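Teaching by the Hand: How a Spill Becomes a Data Set

March 2022

By Torunn Backlund

The operator's station at Grundon is a steel stool, two pedals and a pair of jointed handles that weigh less than a bag of flour. Squeeze a handle and the gripper on the other side of the partition closes. Let go and it opens. Everything between those two states is left to the person on the stool, who has a wrist view on one monitor and a wider view on another, and who is paid to clean tables.

Grundon builds control software for service arms, and since July its largest project has been a cleanup skill for canteens. The customer, a catering contractor called Timbridge, wanted an arm that could deal with what people leave behind at lunch: a plate with sauce on it, a ring of coffee, a tray. The first version was programmed in the usual way, with a fixed wiping path over a known surface. It cleaned the table well when the spill was where the path went.

The current version is taught. An operator drives the arm through the job by remote control, the software logs joint angles, gripper width and video at every step, and a network is trained to reproduce the motion from the pictures alone. One complete pass is called a demonstration. The target for the table task was 800 of them.

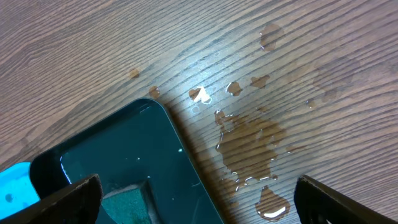
Liquids are awkward for this kind of work. A cup has an edge that can be found and a handle that can be grasped. A thin brown liquid on brown wood grain has an outline that depends mostly on where the ceiling light falls. Move the wrist a few inches and a drop that was a bright white point becomes nearly the color of the table. The network has to learn that both are the same drop, and it can only learn this if the operator has approached it from enough directions.

Grundon's protocol therefore varies the spill on purpose. Before each demonstration an assistant draws a card giving the amount, the height of the pour and the starting position of the arm. The operator doesn't see the card. Early on, operators set their own spills, and the results clustered in the area that was most comfortable to reach. The first 129 demonstrations were thrown out for that reason.

There is also the question of speed. People wiping a table by hand make a fast first stroke and then several short corrections. Through the handles, with a small lag and no sense of the pressure on the sponge, they slow down and pause. The pauses get recorded with everything else, and a network trained on them will stop over a puddle and stay there. The software now trims any interval in which neither the arm nor the gripper has moved for more than a set time. Trimming too hard removes the moments when an operator was waiting for the gripper to close, so the threshold is tuned separately for each task.

Dishes bring a second set of problems. A plate can be gripped only at the rim, and with two rigid fingers the hold is a line of contact with very little area. Tilt it and the weight acts on that line as a lever.
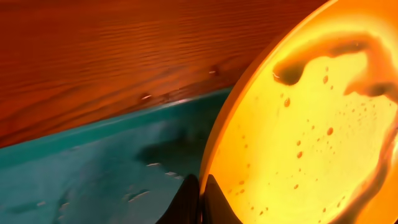 Wrist cameras make the plate work harder still. Once the rim is between the fingers, the dish blocks much of what the camera would otherwise use to judge its position over the table. Operators compensate by glancing at the second monitor. The network gets the same two views, but in training it tended to rely on the wrist view and ignore the other. Grundon's fix was to blank the wrist image at random in part of the training data - crude, but it brought the wide view back into use.

The alternative to remote control is to take hold of the arm and move it. Pastach, a smaller company that makes light arms for laboratories, teaches this way. The motors are set to cancel gravity and the instructor pushes the wrist through the motion. Contact forces come through directly, which suits scrubbing. The drawback is that the instructor's hands and sleeves appear in the video, and they will be absent when the arm runs alone. Pastach replays each recorded motion without the instructor and films the replay. With liquids that means re-creating the spill, and no two pours match.

A hybrid rig known as Haddadin, now on trial at Grundon, puts the same two fingers on a handheld grip with a camera fixed behind them. The instructor carries it to the table and does the job directly. An operator recorded 127 demonstrations with it in the time that the handles yielded far fewer, though the motions included several that the arm's elbow couldn't follow. Those have to be filtered out against a model of the arm before training.

The table set now stands at 282 accepted demonstrations. Plates are logged as a separate task, with their own cards and their own trim threshold, and the two will be joined once each runs reliably alone. Timbridge has asked for bowls next.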